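Titine Red Lentil Pasta, 500 g

Titine Red Lentil Pasta is made from red lentil flour and water. It contains no added salt and no egg, and it is suitable for vegan diets. The pasta is produced at the Janevski mill in Solasville and is sold in short spirals and in elbows.

One bag provides 6 servings. Bring a large pot of water to a boil, add the pasta, and stir well during the first minute. Cooking time is up to 8 minutes, depending on the shape. Drain and rinse briefly if the pasta is to be served cold.
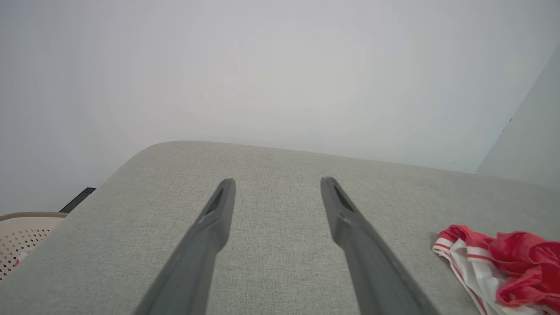
Unopened bags should be stored in a dry cupboard. Once cooked, the pasta keeps for 2 days in the refrigerator in a covered container. It is not recommended for freezing.

The product is packed in a facility that also handles soy and sesame. Customers with allergies are advised to read the label on each bag before use. Trade orders should quote item number 1672. Questions about ingredients may be directed to Qianru Pan, Product Information.

Related items
Titine Chickpea Elbows
Titine Green Pea Spirals
Flillevov Tomato and Basil Sauce
Flillevov Roasted Pepper Spread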